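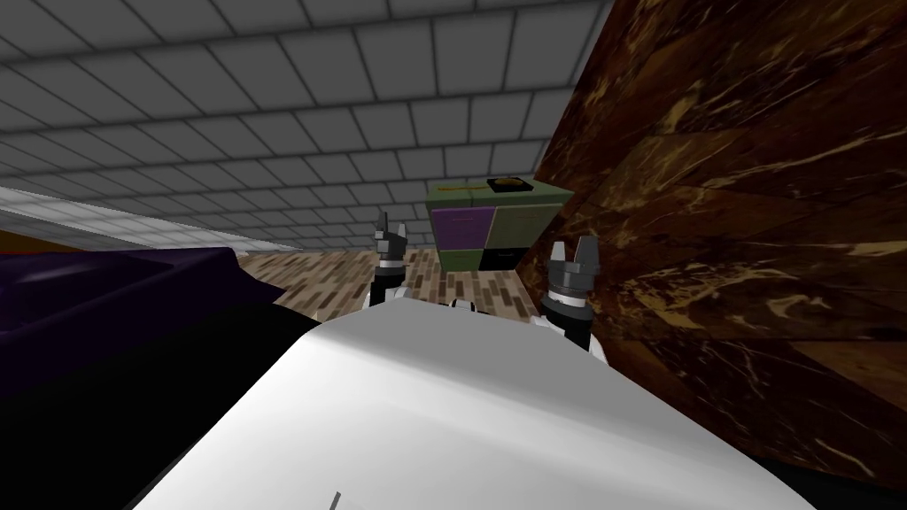 Slide 1 – Who does the closing round now?

Good morning, and thank you to Paraskevi Antoniadis for letting me go first, before the coffee wears off. I'm Sigrún Damgaard and I look after the serving kitchens at Breston. We have 45 people on the kitchen side and two robots, and I'd like to spend most of my time on the people, if you'll let me.

(Leave the slide up while they settle. Kitchen model, robot's own view, two arms. Olive and purple cabinet at the back. Don't talk over it too long.)

What you're looking at is a rendered kitchen, the kind of room we rehearse in before anything moves at work. The robot has two arms with a gripper on each, and you're seeing them from just behind its own shoulders, more or less. I like starting from there. When Joar Rønning first put this view up in our break room in January, the whole evening shift went quiet, and then someone asked how it was supposed to get past the sink. Good question! We ended up talking about floor space for most of an hour, and I learned more about how my own staff walk through a kitchen than I had in years of writing rotas.

Slide 2 – What the job was

The closing round at Prarcombe used to be one person, alone, from nine at night. Put things back in the cabinets, clear the counters, check the drawers, then go upstairs and do it all over again. Auður Egilsson did it for a long time, and she was very good at it, and her shoulders paid for it. She has said I may tell you that.

(Pause here. Auður is in the second row, so look at her, but don't make her stand up.)

Slide 3 – What changed

The robots took over most of the putting away. What I had not planned for was how much of Auður's round had never been written down anywhere. She knew which doors stuck. She knew that the early cooks want the big trays left out, whatever the rule sheet says. All of that had to come out of her head and go onto paper, and for the first few weeks I'm afraid I treated it as a favor she was doing us. Bergþóra Dalsgaard from the union side set me straight, kindly but firmly. It's work, and it's now in Auður's job title and in her pay.

We also had people who missed the old round. One of the men at Sasadton told me it was the only quiet part of his day. I don't have a fix for that – we moved some of his hours to the early stock count, and he says it's all right.

Slide 4 – Things I'd do sooner

Bring the evening shift in before the layout is settled. Show them the model, let them pick holes in it, and write the holes down with their names next to them.

Agree on who can stop the robot. With us it's anyone in the room.

Set training hours on the clock from the first day. We began with lunch breaks, and I'm still apologizing.

(If short of time, skip straight to questions. If Joar is asked about the Miah kitchen, let him answer, he has the floor plans with him.)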